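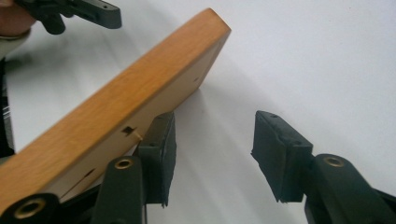
Getting started with the Plondar hand grippers

The Plondar kit comes as a pair of hand-held grippers, one for each hand, with a camera on each. You pick things up with the jaws the way you would with tongs, and the software turns what you did into training data for a robot arm. I've had a pair on trial since March. These steps cover setup through a first usable batch of recordings. The printed manual skips a few of them.

What you need

Both grippers, the charging dock, a clear table, and a couple of things to handle. Flat wooden parts and picture frames are good for a first try. Leave 59 GB free on the computer before you start.

Step 1. Check the pads

Each finger ends in a block-shaped pad. Push on it with your thumb. If it rocks, tighten the screw a quarter turn and try again. Worn edges are fine as long as the inner face still grips. Replacement pads are item 814 in the Navis store, and they ship in pairs.

Step 2. Check the joints

Open and close the jaws slowly ten times. The finger arms pivot at the brass-colored rings and should move without catching. Do not oil them. If one side drags, loosen the screw behind that arm, work the jaw, and tighten it again.

Step 3. Pair and calibrate

Turn on the left gripper first, then the right. If you do it the other way around the app swaps them, and you have to start over. Choose Calibrate, open the jaws all the way, hold for the tone, close them, hold again. Do this for each hand.

Step 4. Look at the view before you record

Hold the gripper over the table and open the preview. Both pads should show, at close to the same height, with table between them.

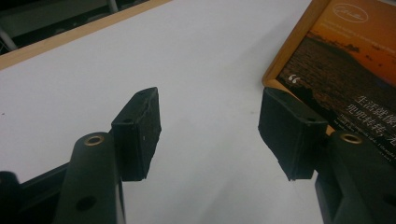
Jaws open over the white table, framed print at upper right.

If one pad sits much higher than the other, go back to Step 2.

Step 5. Record

Press the side button to start and again to stop. Keep each take to one task. Move at a normal pace – going extra slow gives you slow robots. Na-rae Ji, who answers the Navis support line, told me to leave a full second of stillness at both ends, and my takes have synced better that way.

Step 6. Review

My first batch was 204 takes. The app flagged nine, mostly for tracking loss when I turned my wrist too far. Delete those and export the rest.

Known problems

Error 3329 means the clocks on the two grippers have drifted. Put both on the dock for a minute and pair again.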